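Clellard Evening Talks, May 2024
Speaker notes – Ditte Hafþórsson
Title on the programme: Do we believe the label? Repairable goods and the people who sell them

Slide 1 – Title
Wait for the door to close. Thank Ondstead library for the room. Say straight away that I mend things for a living, so I have a side in this. If more things could be repaired I would have more work. Keep that in mind when I get cross later on.

Slide 2 – The word "repairable"
Ask for hands: who has bought something in the last year because the box said it could be repaired? Then who has repaired it. Don't comment on the difference, let them look round.
The word on its own promises very little. A window is repairable if you own a glassworks. What I want to know is who can do it, with what tools, at what price, and for how many years. Most labels answer one of those at best.

Slide 3 – The Grindanora kettle
Grindanora sell a kettle with a repair promise on the lid. A customer brought hers into the shop with a dead switch. The switch can be bought. It comes attached to the handle, the handle comes attached to the base, and the lot costs 28 pounds before postage. She could have had a new kettle from the supermarket and a sandwich.
Is that a repair? I'd call it buying most of a kettle.
(If someone from the trade is in the audience they will say the parts are grouped for safety. Fair for the heating plate. I don't see it for the handle.)

Slide 4 – Scores
Be careful here, people like scores. A score out of ten feels like somebody independent has sat down with a screwdriver. Often the maker fills in the form. Ask who checked, and ask when. Also ask what was left out: I have seen good marks for "manual available" where the manual was 70 pages long and the repair section told you to contact the shop.
I don't think everyone is lying. I think a form that the seller fills in will tend to flatter the seller, and we would say so about anything else.

Slide 5 – My own numbers, and why you shouldn't trust them either
The Hafþórsson workshop book has 1,675 jobs in it. People ask me for the success rate. I don't give one, for these reasons:
– customers only bring in what they think is worth saving
– I turn away what I can see is hopeless, and those never get written down
– "fixed" in my book means it left the shop working. I have no idea if it was working at Christmas.
So when a campaign group quotes a repair rate from a shop like mine, ask the same rude questions you would ask Grindanora. I agree with the campaigners on nearly everything and their figures still make me wince.

Slide 6 – Spare parts and time
A ten-year parts promise sounds long. When does it start? From the day you bought it, or the day they stopped making it, or the day they started? I have read all three. Read out the clause about "while stocks last" – slowly, it gets a laugh.

Slide 7 – How things are put together
Move quickly, the hall gets warm by now. Screws you can see, clips you can't, glue. Rubber parts, ribbed pads, anything that rubs or grips is what I'd want to be able to buy separately. Ask them where they would start. 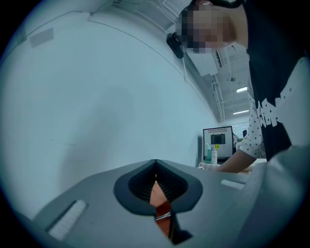
Slide 7: dark rubber jaw housing with a V-shaped notch, white ridged pads on either side.

Let them guess for a minute. Somebody always says glue. You can't tell from the outside, and neither can the person writing the label unless they've had one apart.

Slide 8 – What I'd ask in the shop
Only 2 questions, people forget more than that.
Can I buy the part that usually goes, by itself, today? And what does it cost?
If the assistant doesn't know, ask them to look it up while you stand there. If it can't be looked up, I'd treat the label as decoration.

Slide 9 – Questions
Likely ones: right to repair law (say I'm not a lawyer, twice if needed), batteries, is it worth fixing a toaster. Answer to the last is usually no, sorry.
Don't get drawn into washing machines. Lights off at the back before leaving, key to the front desk.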